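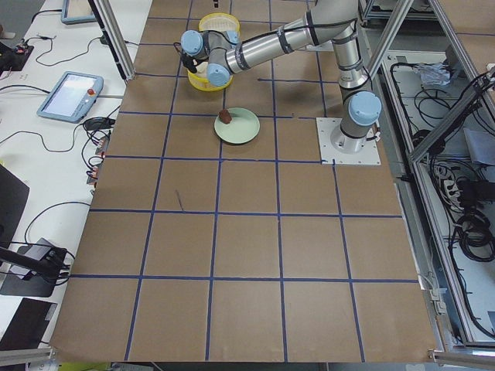 Can you freeze halva?
You can, for a couple of months, as long as it's wrapped tight and you thaw it in the fridge overnight.

Subject: Re: [kitchen-list] Halva in the freezer, and the semolina kind
Date: 7 December 2023

Hi everyone,

I put the short version up top for the people who only read the first two lines (you know who you are, and I'm one of you). The rest is me rambling.

Tariq Bukhari wrote:

> My sister came back with 7 blocks of the sesame halva from Kakakhel
> and we'll never get through them before the new year. Mum says it goes
> oily if you freeze it. Is she right? Also, has anyone got a semolina
> halva that doesn't set like a brick? Mine was fine warm, but by the
> next morning I was cutting it with the bread knife.
>
> Tariq

Tariq, your mum is half right! The oil does come up a bit, but mine does that in the cupboard too, and I just tip the block over and let it soak back in. I cut it into slabs, wrap each one in baking paper and then foil, and put the lot in a zip bag with the air squeezed out. The thing to watch is thawing it on the bench. I did that with a pistachio one in November and it sweated all over and went sort of chewy on the outside. Still ate it, mind you. The chocolate-coated ones lose their shine, so eat those first.

Now, the semolina. I reckon you're either short on syrup or cooking it too long after the syrup goes in. I use one cup of coarse semolina, half a cup of ghee, three quarters of a cup of sugar and two and a half cups of water, with four cardamom pods bashed open. Toast the semolina in the ghee on low until it's the colour of a digestive biscuit and your whole kitchen smells of it - be patient, mine takes ages on the old electric stove. Have the syrup hot in another saucepan and pour it in slowly, standing well back. It spits like mad. Then lid on, heat off, and leave it alone for 7 minutes.

It should look too wet when you stop. If it looks right in the pot it'll be a brick by breakfast. Next day I give a serve 37 seconds in the microwave with a splash of milk (my daughter worked that number out and won't hear of 30 or 40) and it comes back lovely.

Does anyone still see the Tondance semolina in the shops? The blue packet's gone from mine and the fine stuff they've got instead turns to glue. I'm down to my last cup and the in-laws are coming for Christmas lunch, so I'd happily pay postage for a couple of bags.

Cheers,
Jen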